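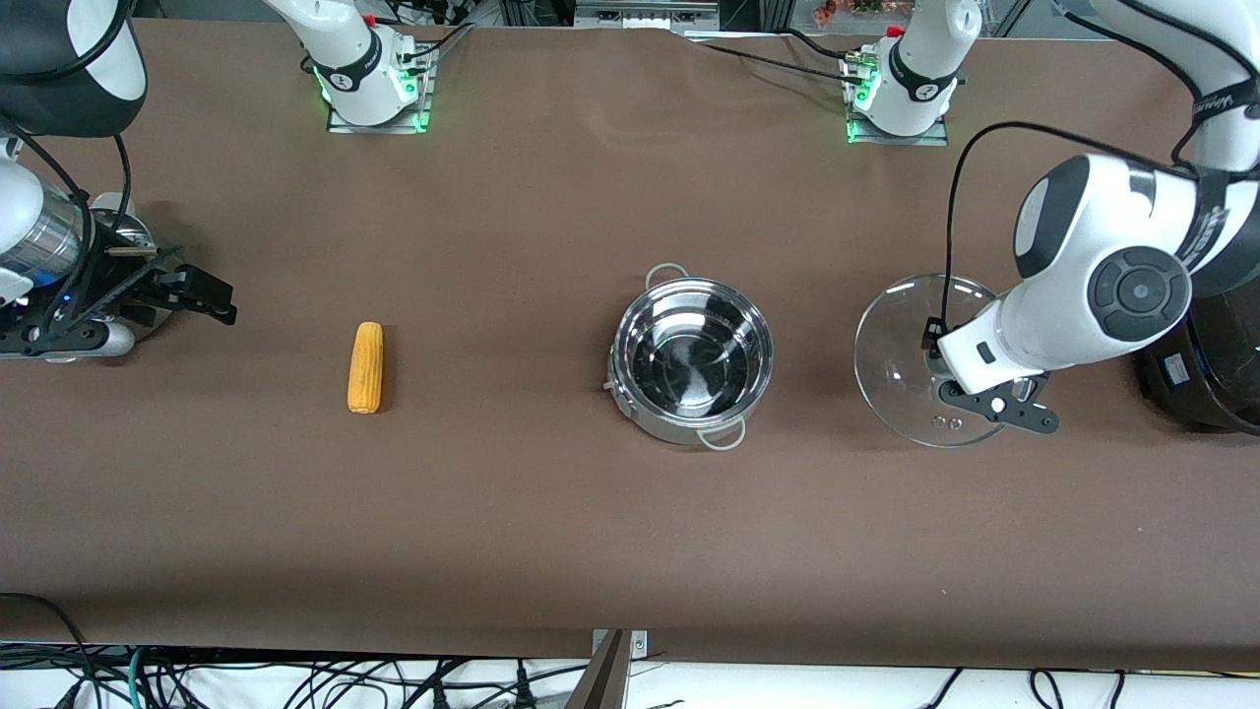
By Nell Pusent

2022-05-01

If you drove out along the river road in Gumow this week with your windows down, you probably smelled turned earth and knew what it meant. The first sweet corn is going into the ground on the flats below town, and those of us who spend the whole winter eating the frozen kind are already thinking about butter.

Foley Farm, which has grown corn for the town's roadside stands for as long as most people here can remember, started planting on Friday after a cold, wet April that kept the tractors in the shed. The farm is putting in three varieties this year, two yellow and one with mixed yellow and white kernels, and it is planting them in stages so they don't all come ripe in the same hot week, as happened last summer. (Anyone who was handed a free sack of corn at the post office that August will remember it well, and may still have some in the freezer.)

The bigger news for cooks in town is that the farm stand will be moving. After years at the bend by the old feed store, where parking was always a bit of an adventure, it will set up this season in the gravel lot across from Skivness Hardware. The lot is flat, it has shade in the afternoon, and it is an easy walk from the elementary school. The stand will open in June with lettuce, peas and strawberries, and the corn will follow later in the summer as the weather allows. Hours will be 8 in the morning until the tables are bare, every day except Monday.

Prices are going up a little, and the farm says so plainly on the sign it has already posted at the lot. Fuel and fertilizer both cost more than they did last spring. A dozen ears will still be sold as a baker's dozen, though, with the extra one dropped in the bag the way it has always been, and I was glad to read that part.

There will be some new things to look for as well. The farm plans to keep a bin of smaller ears at a lower price for people who make soup or relish and don't mind an uneven cob. It will also take back husks and cobs for compost, so you can shuck your corn right there at the lot and spare your kitchen floor. Customers have been asking for that one for a long time — my own household among them, if I may say so, since we seem to find corn silk under the refrigerator well into the fall.

As for how to cook it when it finally comes, opinions in Gumow run strong, and I have heard from people who boil for no more than three minutes and from others who would never let an ear near water. My grandmother brought a big pot to a boil, put in the corn, covered it and turned off the heat, and then she went out to call everybody in from the yard. By the time we had all washed our hands it was ready. I have never found a reason to do it any other way.

Until then there is asparagus. The farm has a small patch, and bundles are being sold from the porch of the farmhouse on Saturday mornings while they last. Bring small bills if you can, and please keep to the left of the driveway so the tractor can get by.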